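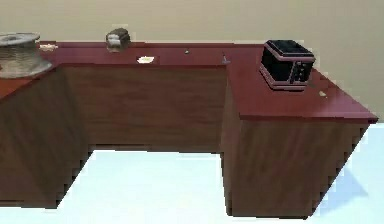
# Skaltwood: textos de fichas de muebles de oficina

Skaltwood es una colección de 839 fichas de catálogo en español, pensada para quien estudia cómo se nombran los muebles de oficina en el comercio. Las fichas vienen de catálogos impresos de la tienda Huletton, que los cedió para este uso. La transcripción la hizo Mostafa Abdel Rahman y la revisión es de Jordan Oakley.

## Contenido

- `fichas.csv`: una fila por cada ficha.
- `glosario.md`: 95 términos con sus variantes regionales.
- `cambios.txt`: las correcciones hechas después de marzo.

El archivo principal tiene 8 columnas. Las más consultadas son estas:

| Columna | Significado |
|---|---|
| `nombre` | nombre del mueble, tal como está impreso |
| `forma` | recta, en L, curva u otra |
| `acabado` | texto original, sin normalizar |
| `region` | país donde circuló el catálogo |

## Sobre la transcripción

Hemos respetado la ortografía del original, también cuando tiene errores. Así, «escritorio en ele» y «escritorio en L» quedan como dos formas distintas, y el glosario las une. Lo mismo ocurre con «cajonera» y «gavetero», que no siempre significan lo mismo según el país.

En 9 fichas el nombre del acabado no se puede leer bien. Llevan la marca `[ilegible]` y pedimos no completarlas por suposición.

Los precios no están incluidos. Las medidas están en centímetros, salvo en los catálogos de la serie Van Dijk, que usa pulgadas y no fue convertida.

## Uso

El separador es el punto y coma. La codificación es UTF-8. Si abre el archivo con una hoja de cálculo, elija estas opciones a mano, o los acentos pueden salir mal.

## Pendiente

- Revisar los plurales del glosario.
- Decidir si la serie Vestutard entra en la próxima versión.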